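Ultora gripper, bench notes, April 13, 2018

Finger pads reglued, Likex driver board back in. Opening command limited to 800, closing to 306. Supply voltage steady all morning.
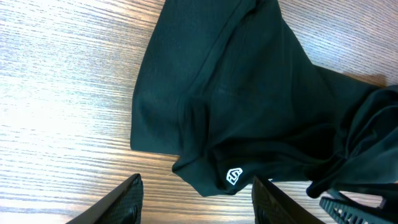 Pad texture is the open question. The Pekcombe print has finer dimples than the first set and I want slip figures for both. Thin synthetic knit is the hard case, like the dark green piece with the white logo on its rolled end. Start at low current and go up in steps of 9.

Wrist camera exposure still to be locked – glare off the wood grain upsets the edge finder. Denim next, with the seam as a target.

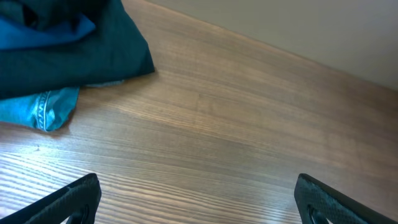 To do

Swap in the Mac Suibhne spring, part 519. Rerun the homing routine before logging anything.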